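Counter Space, and What Sits On It

The August item on pantry shelves brought in more mail than we expected, and a good part of it had moved on from the pantry to the counter. People have cleared the shelves, labeled the jars, and then turned around to find nowhere to put down a bag of groceries. So this month the household column stays in the kitchen and deals with the appliances that live out in the open.

Most kitchens in the Skedham buildings have one good run of counter and one short piece beside the stove. The good run is where the toaster, the toaster oven, the kettle and whatever was bought last winter all end up. The outlets are there, and so is the only stretch of wall without a window over it. By the time a cutting board goes down, the working area is the size of the cutting board.

Start by unplugging everything and moving it to the table. Wipe the counter while it is bare, including the strip along the backsplash. If you have mosaic tile, go over the grout with a soft brush and warm water with a little dish soap, then dry it with a cloth. Crumbs settle on the lowest row of tile and stay there for years.

Now bring things back in the order you use them. An appliance used daily gets a place on the counter. One used on weekends goes in the lower cabinet nearest the outlet. One used at holidays can go to the hall closet or the basement locker. Be strict about the middle group. A waffle iron comes out of a cabinet in less time than it takes to heat up.

Toaster ovens are the hard case. They are wide, they are deep, and they need open space at the back and sides when they run. Check the manual for the clearance, as it differs from one model to the next. Leave enough room in front for the door to come all the way down without hitting anything. People forget the door when they are fitting things together, and then they find out with a hot tray in one hand.

The top of the oven is the other problem. It is flat, it is at a handy height, and it fills up with mail, bread bags and folded dish towels. Towels are fine there while the oven is off and cool. Take them down before you turn it on, every time, and leave them down until the metal has cooled off again. A better home is a shallow drawer or a hook inside the sink cabinet door. If you keep forgetting, move the stack today and put up the hook this weekend.

A two-slot toaster takes very little room, and if you already have a toaster oven you may wonder whether you need both. Try a week with the toaster put away. Some households find they don't miss it. Others want toast in a hurry on a school morning and have it back out by the second breakfast. Either answer is fine. If you keep it, empty the crumb tray when you take out the kitchen trash, and pull the toaster out from under the wall cabinet before using it.
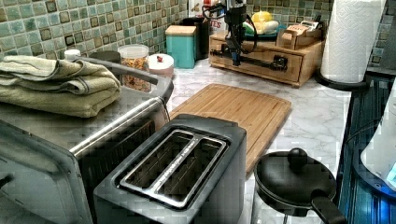 Tyyne Karppinen wrote that she had gone through all of this two years ago and would put the cutting board ahead of everything else on the list. In her kitchen the board was always the last thing to find a place, so it ended up leaning behind the toaster or lying half under the mixer, and she chopped onions on a dinner plate. She now gives the board its spot first, flat on the counter between the sink and the stove, and the appliances have to fit into what is left over. She also asked us to remind people that a bamboo board should be dried standing on its edge, with air on both sides, before it goes back down flat.

We agree on both points. Bamboo does not like to sit in water, and a board that is put away wet can warp or split along the strips. Wash it by hand, rinse it, wipe it and stand it up. When the surface starts to look pale and dry, rub in food-grade mineral oil, let it soak in overnight and wipe off what is left in the morning. If your board has a juice groove, run the corner of a cloth along it, because that is where water collects. Sliding the board under an appliance to save room is a bad idea for the board and a worse one for the appliance, which ought to stand level.

Several of you asked about pans. A frying pan with its lid on takes up as much counter as a toaster oven once you include the handle. If it is in use most days, the back burner is a reasonable place to keep it when the stove is cold. Otherwise hang it, or store it in the drawer under the oven with the lid turned upside down so the next pan sits on top. Wherever a pan stands, turn the handle in from the front edge. This is the one rule in the column we would ask every household with small children to follow starting tonight.

Glass kettles and other lighted appliances have their own question, which is whether they can be left plugged in. The small panel lights draw little power, but an appliance with a heating element is better unplugged when it isn't in use, and most manuals say the same. Wipe the outside of the glass with a damp cloth once it has cooled. For scale inside a kettle, use equal parts white vinegar and water, bring it to a boil, let it stand, and then boil two rounds of plain water before making tea.

On the matter of outlets, please remember that the kitchens in the older Skedham buildings were wired before anyone owned this many appliances. A toaster oven and a kettle running together can draw up to 3000 watts, which is more than one circuit there will carry. If the breaker trips at breakfast, run them one after the other. Do not use a power strip or an extension cord for anything that heats. If a breaker trips with only one appliance running, report it to the building office and leave that outlet alone until it has been looked at.

Marble-patterned counters came up in three letters. The name covers several materials, and they don't all take the same cleaner. Real marble is marked by vinegar, lemon juice and tomato, so keep the kettle descaling well away from it and wipe up spills as they happen. Laminate with a marble print stands up to mild soap and most kitchen sprays, but it will blister under a hot pan. If you don't know which you have, use dish soap and water and put a trivet under anything hot. The building office has the renovation records by apartment and can tell you what was installed.

A drawer unit standing on or beside the counter can be worth the space it takes if the drawers are really used. Put in them the small things that otherwise drift around between the appliances, such as clips, the peeler, the thermometer, tea bags and the measuring spoons. Give each drawer one kind of thing and don't keep one for odds and ends. If a drawer hasn't been opened in a month, see what is in it and whether it could live somewhere else.

For those with more appliances than cabinets, the swap shelf in the Tsikata Street laundry room is open again. Clean, working items only, with the cord tied and the manual taped on if you still have it. Please don't leave blenders without their lids or toasters with the crumbs still in them. Anything not taken by the end of the month goes to the reuse center.

Next month the column will cover refrigerator drawers and what the humidity sliders are for. Letters can go in the box outside apartment 91 or to the newsletter desk at the building office. Please include your building name, and say whether we may print yours.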